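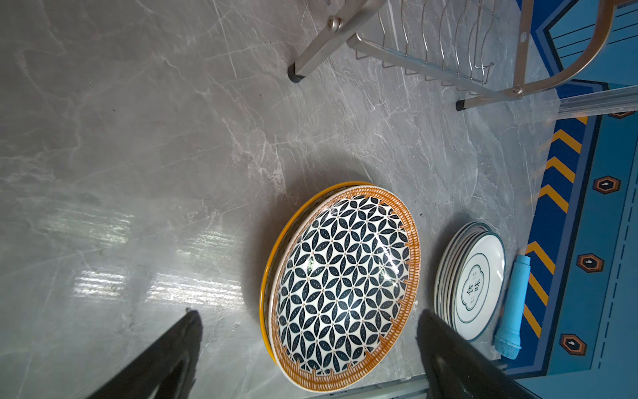 第四章 碗碟的堆放与归位

我先交代一件丢人的事。写这一章之前，我家厨房的台面上已经堆了两天的碗，一摞花的，一摞白的，沥水架就立在旁边。我每天从它们跟前走过去倒水，走过来坐下，继续写我的教材，教别人怎么收拾厨房。后来是马赫塔卜·塔莱比（Mahtab Talebi）来串门，她在台面前面站了一会儿，说：“你这一章可以开头了。”

那就从碗开始吧！

学过前三章的同学已经会洗、会擦、会给抹布分类了（第三章的抹布作业我都看了，有几位同学的分类法比我的还细，佩服）。这一章讲的是洗完以后的事：碗碟从水池里出来，到它们回到柜子里，中间这一段路怎么走。我教家政基础这门课的头几年，总觉得这一段没什么可讲，一节课带过去就算了。可是每次实习课收尾，我去各组的操作台看，水池都是干净的，灶台也是干净的，偏偏台面上总有几摞碗碟歪歪地搁着，谁也不觉得那是自己的活儿。

4.1 台面上的“中途站”

我把台面上临时放碗碟的那块地方叫“中途站”。这个叫法是沙赫拉姆·罗斯塔米（Shahram Rostami）先用的，他以前在一家叫戈卡（Goka）的小饭馆管后厨，我去他那里学过一个冬天。他的后厨很窄，台面也窄，碗碟洗好了先上沥水架，沥完了下架，在台面上按种类摞好，再一摞一摞进柜。他管台面这一步叫“到站”，到站的碗不许过夜。我那时候嫌他啰嗦，现在自己教课，比他还啰嗦。

中途站选在哪儿，请先看三样：离沥水架要近，一伸手就够得着；不要挡住水池和灶台之间走动的路；还有，不要贴着台面的边。最后这一条我想多说几句。很多人摞盘子喜欢摞在台面靠外的地方，图个顺手，腰都不用弯一下。可是你想想，系着围裙从旁边侧身过去，围裙带子一勾，会怎么样？我自己打过一摞，就是这么没的，声音之大，楼下邻居都上来问了。所以我的习惯是往里推一个手掌的宽度，推完再走开。

石纹的台面还有一个小麻烦，就是反光。灯一照，白花花一片，白盘子放在浅色石纹上，边沿在哪里有时候看不太清，手伸过去容易碰着。深色花纹的碗就好认得多。如果你家台面也是这种浅灰带白纹的，晚上收碗的时候不妨换个角度站，别迎着光。

4.2 倒扣还是正放

这个问题每一届都要吵，我很喜欢看大家吵。

倒扣派说，扣着放不落灰，里面的水也能往下流。正放派说，扣在台面上，碗口贴着石头，里头的潮气出不来，闷一晚上，第二天拿起来台面上一圈水印。两边都有道理，所以我的答案是看它走到哪一步了。还没沥干的碗，请放在沥水架上，斜着，口朝下，让它通风。已经干透的碗，在台面上正放倒放都可以，反正马上就要进柜了（注意“马上”两个字！）。至于从水池里捞出来直接往台面上一扣的，就是我家这两天的做法，请不要学。

深盘和浅碗是最容易摞歪的。它们说盘不盘、说碗不碗，边宽肚浅，上面一只稍微偏一点，整摞就跟着斜。摞的时候用两只手，一手扶着下面那只的边，一手放上面的，放下去轻轻转一转，觉得它坐稳了再松手。不同大小、不同花色的混着摞，更要留心，大的在下，小的在上，宽边的不要压在窄边的上面。

4.3 按花色分，还是按尺寸分

我自己是按花色分的，承认这里面有私心。我喜欢花碗，尤其是那种白底上画深青色花瓣的，一圈套一圈，四瓣一朵，中间点一粒小小的橙色，边上再来一道橙褐色的宽边，斜斜的短线密密排着，像编篮子一样。这样的碗摞在一起，我洗碗的时候心情都会好一点。明黄边的盘子我也爱，垫在花碗底下露出一点边来，很好看，只是好看归好看，收的时候还是要分开。

白盘子是另一种脾气。细细一道深绿边，中间印个绿色的图案和“食味”两个字，老老实实，摞起来整整齐齐，只只一样。这样的盘子最适合拿来练习，因为尺寸一致，摞得好不好一眼就能看出来。所以本章的实习课我会请大家先用白盘练，练熟了再换花色杂的。

按尺寸分当然也有好处，柜子的空间用得省。罗斯塔米先生就坚决按尺寸分，他说饭馆里哪有工夫看花。家里人口多、柜子浅的同学，请听他的；像我这样一个人吃饭、碗比人多的，听我的也不妨。两种分法混着用最糟，今天按花，明天按大小，过一阵子谁都找不着那只汤碗了。

4.4 一摞放几只

浅盘可以多摞几只，深碗请少摞。我给的参考是：平盘一摞不超过5只，深碗和深盘一摞不超过4只。这是给初学者的数，手稳的人自然可以多一点，但你端着走两步，觉得手腕在抖，那就是多了，别逞强，分两趟。

端的时候眼睛看前面，不要看盘子。这话听着奇怪，可是你试试就知道，越盯着盘子看，手越紧，盘子越晃。

4.5 别忘了旁边的零碎

碗碟收完，台面上往往还剩点别的，比如随手一放的小物件、没拧干的布、不知道谁搁下的瓶盖。它们多半就躺在碗摞旁边，挨着台面边沿，碗在的时候不显眼，碗一走就冒出来了。请把它们也算进“到站”的东西里，一并送回原处，然后才轮到擦台面。先擦再收零碎的，等于没擦，我批作业的时候遇到这种顺序会画一个很大的圈。

课前准备

上实习课之前，请在自己家里做一件小事：晚饭后洗完碗，记下它们在台面上停了多久才进柜。不用改习惯，照平常那样过，照实写。塔莱比老师会在课上收大家的记录，她说她也写一份，我说我就不必了吧，她没有同意。

记录写在练习册第2页的表格里，字写得清楚些。下一节我们从沥水架讲起，请各组把自己的架子擦干净带到操作台上来。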